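Interior doors: sticking, rattling and draughts
Workshop notes by Jamshid Yazdani. Revised 14/11/2022.

Most faults in an interior door come from the hinges. Check these before planing anything. Open the door halfway, lift it by the handle and watch the top hinge. Any movement between leaf and frame means loose screws. Tighten by hand; a power driver strips old holes. If a screw turns freely, pack the hole with glued matchsticks, trim flush, leave overnight and refit.

On a pair of doors, adjust one leaf at a time and keep the meeting line parallel from head to floor.

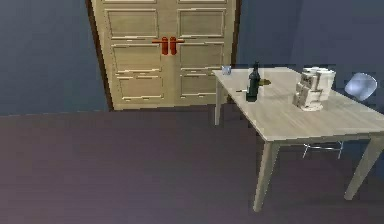
Cream panelled pair with a red-orange lever handle.

Sticking at the closing edge

Rub chalk along the edge, close the door and open it again. Bare patches in the chalk mark the high spots. Use 80-grit paper on a flat block first. If that is not enough, plane with the grain, taking off no more than 2 mm in all. Seal the bare timber the same day, top and bottom edges included. Doors hung in April often bind by autumn if the bottom edge was left raw.

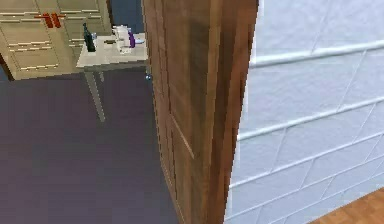

Reading time: 2 min

Rattling

A rattle when shut means slack between latch and strike plate. Bend the tang of the plate slightly towards the stop, or move the stop itself. Self-adhesive felt works as a stopgap but flattens within a winter. Lubricate the latch with graphite. Oil collects dust and stains the paint.
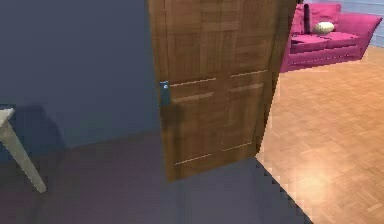

Swinging open unaided

The hinges are out of plumb. Hold a level against the knuckles. For a small error, remove one hinge pin, lay it on concrete and tap the middle with a hammer to give it a slight bend. Refit. The added friction holds most doors in place.

Draughts underneath

Measure the gap at both ends, as floors are rarely level.

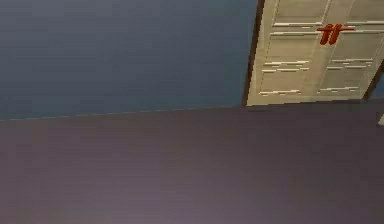
Fit a brush strip to the larger figure and trim the bristles at the tight end. Screw at 300 mm centres. Closta strip cuts cleanly with a junior hacksaw; the Turach type needs the carrier and brush cut separately.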